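Section 5: Oiling a tabletop with Titeo

Read the whole section before you open the tin. Titeo is a forgiving oil, but it begins to thicken once the lid is off and it won't wait while you hunt for your glasses.

What you need

One 500 ml tin of Jultstead Titeo, clear or natural
The grey hand pad from the starter kit (part 1289)
At least three lint-free cloths. Lodhi cloths are sold for the job; an old cotton sheet does the same work and has already been paid for
A stirring stick, flat at the end
Gloves
A metal bucket of water with a lid

CAUTION: Cloths soaked in oil can heat up by themselves and catch fire. Put each used cloth straight into the water. Do not ball them up, do not leave them on the bench, and do not put them in the kitchen bin to deal with after supper.

5.1 Finding the grain
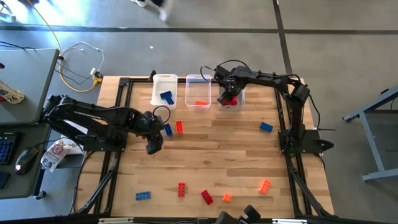 Titeo is always worked along the grain. Oil dragged across it sits in tiny ridges that stay politely hidden until it dries, then show up every time the sun comes in. On a top made of a single plank you can hardly go wrong. On a joined top, look for the seams: in Fig. 1 the darker lines between the pale boards run the same way as the grain, so one long stroke can follow both. If your top is made of blocks set in alternate directions, follow the longest side and accept that some of the blocks will disapprove.

NOTE: Very pale woods darken a shade under clear oil. If you like the colour exactly as it is, use natural. If you are unsure, try both on the underside, where opinions are less strongly held.

5.2 Preparing the surface

1. Take everything off the top. Everything includes the fruit bowl. Oiling neatly up to the edge of an object leaves a permanent portrait of its base.

2. If small things live on the table, give them a container before you start. A loose screw or toy brick that gets stuck in wet oil will come away with a good deal of your afternoon attached.
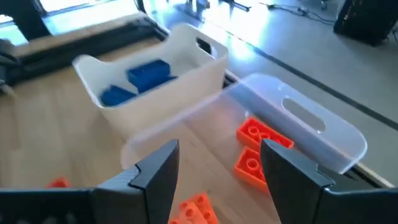 Fig. 2. Two blue bricks in a white plastic bin, on a pale wooden top.

3. Wipe the wood with a cloth dampened in warm water and leave it to dry fully. The fibres will stand up and the top will feel worse than when you began. Carry on.

4. Rub the whole surface with the grey pad, along the grain, using light pressure. Stop when it feels smooth to the back of your hand.

5. Vacuum off the dust, then wipe with a dry cloth. Dust left behind is sealed in, and becomes a feature.

5.3 First coat

1. Open a window. Titeo smells pleasantly of oranges for the first few minutes and then simply of oil.

2. Stir the tin slowly, scraping the bottom. Shaking it fills the oil with bubbles, and they will follow you on to the wood.

3. Pour a small pool on to the top, no wider than a saucer. Spread it with a folded cloth until the wood stops taking it in, then pour the next.

4. Do the edges as you go. People leave them for last and find they have run out of cloth, oil or interest.

5. Wait 10 minutes.

6. With a clean cloth, wipe off all the oil that is still sitting on the surface. Press hard. The top should look slightly disappointing at this stage. If it looks rich and glossy, there is too much oil on it and it will be tacky until November.

CAUTION: Do not use a hairdryer, heat gun or fan heater to hurry the drying. The skin dries, the oil under it doesn't, and you will be back at 5.2 with coarser language.

5.4 Leaving it alone

Leave the coat overnight. Put a note on the table, and if you live with cats, shut the door as well. Test in the morning by pressing a knuckle on a corner. If it sticks even a little, give it another night.

Once dry, the top can be used gently. Keep hot pans and standing water off it for 5 days, and lift things into place where you would normally slide them, especially hard plastic with sharp corners.

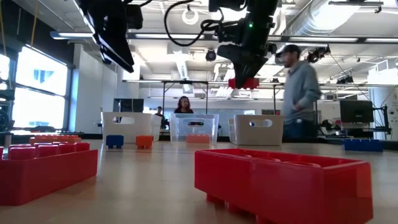

5.5 Second coat

Repeat all of 5.3, using half as much oil. Do not sand between coats unless you can feel grit. Most tops need two coats; desks that see a lot of elbows may want a third.

5.6 If something has gone wrong

Sticky patches: rub with a little fresh oil on the grey pad, wait a few minutes and wipe dry.

Dull patches: the wood was thirsty there. Add a thin coat to that area and feather it out along the grain.

White ring: somebody put a mug down early. Let it dry for a day, then treat it as a dull patch.

Oil set hard in the tin: the lid was left loose. We can't help with this one, though the Sivesum branch counter will take the tin back for disposal.

For scratches deep enough to catch a fingernail, go to Section 6.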